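Clellden Robotics Society forum > Student projects > Gripping soft things: printed fingers or bought pads?

khang_lo
February 27, 2026
Hello all. We are the second-year group with the pick and place project, supervised by Shanthi Gamage. Our task for the May demonstration is to lift soft and slippery objects from the table and put them down at a marked place. With hard blocks we have no problems. With soft objects the arm squeezes too much, or the object turns between the fingers and points to the wrong side.

We print our own fingers, flat plates with a triangular hole. Nghĩa Ông wants to buy the silicone pads from Sterkley. I would like to stay with the printed ones and change the shape. What did other groups do?

bent_b
Buy the pads. Last year my group lost almost 30 evenings on printing fingers and at the end we bought pads anyway. The demonstration is judged on the placing. The judges do not give points for a nice print.

toan.hoang
I do not agree with Bent. The rules sheet gives points for own parts, please read section 9. Also a pad does not solve the turning. A round object between two flat surfaces will turn, with silicone or without.

bent_b
Section 9 is for the design report, it is a different mark. But fine, I accept the point about turning.

nghia_ong
I am the one who wants the pads, so I explain. Our budget is 830 for the whole project and we have used 374. The money is there. What we do not have is time, the printer at Mạch is always booked by the drone people.

shanthi_g
A small remark from the supervisor side. Before you choose, please write down which objects fail and in which way. "Slips" and "turns" need different answers. If you close the fingers with less force and the object still turns, then look at the shape. If it falls, look at the surface. At the moment your log says only "failed", and I cannot help with this.

khang_lo
Thank you, this is fair. I went through the recordings yesterday evening with Nghĩa. Most of the failures are turning, with the long rounded objects. The short ones are mostly fine. We also saw that we take the long ones too near to the end, so the weight pulls them round.

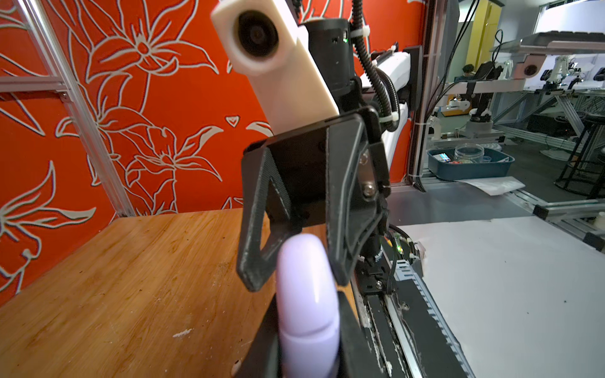 So for the next round we keep the same plates and change only the place where we take the object, nearer to the middle. If this is not enough, I will draw a version with a shallow groove on the inner side. Toàn, did you use a groove at Drostura, or did you only speak about it?

toan.hoang
We used it. Make it wider than you think. Our first one was too narrow and the object was sitting on the two edges, this was worse than flat.

bent_b
And please do not change the groove and the closing force on the same day. We did, and after that we could not say which one helped.

nghia_ong
I can live with this plan, if we put a limit on it. When the groove is not working by the middle of the term, I order the pads.

khang_lo
Agreed. Can somebody lend us a printer slot? Black filament we have enough.

toan.hoang
Ours is free in the mornings. Send me the file and write the layer height in the name, please.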